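Cable day on the snack cell

Mar 5, 2025

So the two-arm cell has been mine to look after since we moved it into the Hovadwood room, and I've been promising to write up how I keep it going. It stocks and unstocks a little wire rack of chips and soda, over and over, all day long. Glamorous it is not, but I'm very fond of it!

The maintenance log is up to 1839 cycles since the last full service, so this week it got the whole treatment. I start with cables every time. The arms have black ones looping around the outside of the joints, and a loop that's too short will tug on the gripper plug when the arm is stretched out over the rack. Too long and it snags on a bottle cap (ask me how I know). I like to bring the right arm up high over the cola end and leave the left one low by the green bottles, then go around with my fingers and feel for anything tight.

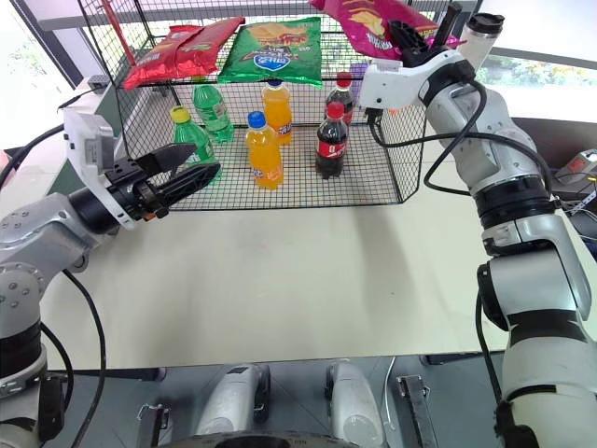

The screws

There are a lot of screws. I go joint by joint with the small hex driver, starting at the base and working out to the gripper, and put a dot of paint marker on each one once it's snug. Last time I skipped the marker and had to do the whole left arm over again, which cost me most of a lunch break. This time two were loose on the left wrist bracket and the right arm was fine.

The grippers come next. I wipe the fingers down with a barely damp cloth – chip bags leave a film on everything, even unopened ones – and check that both fingers open the same distance. The right one was lagging a hair. I took the pads off, cleaned the slide, put it back together and it evened out. If it drifts again before the end of March I'll order a new slide from Mastmont, who at least answer their email.

Putting the rack back where it was

I always forget this part takes the longest. The rack has to go back exactly where the arms think it is, and it's so light you can shift it with an elbow. I set it against my tape marks, run both arms out to the front corners at crawl speed, and nudge until the fingertips meet the wire. Then the marks come off.

After that it's bottles, in pairs, one behind the other: green, orange, cola. Chips go on top. I load those by hand for the first run after a service and keep both grippers open and parked well out in front, so I'm not reaching across anything that could move.
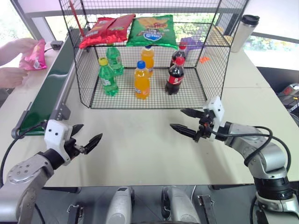 The conveyor gets its own check, and I'll admit I'd been putting that off. The belt had been creeping toward one rail. Ellis is what we call the control box (long story, involves a label maker), and Ellis lets you jog the belt a little at a time, so I gave the tension screw a quarter turn, jogged, looked, and gave it another quarter turn. Four of those and it tracked straight. Don't be tempted to do it all in one go, you will overshoot and then you're chasing it back the other way.

Last thing was Skuviteo, the software that plays the moves. I reloaded the saved home positions and ran 73 slow cycles while I ate a sandwich at the desk. It dropped one bag of chips on number 12 and I'm still not sure why. The rest went fine, so I've put the speed back up and written the dropped bag in the log with a big question mark next to it.

Still on my list: a better clip for the left arm cable, and a spare set of finger pads.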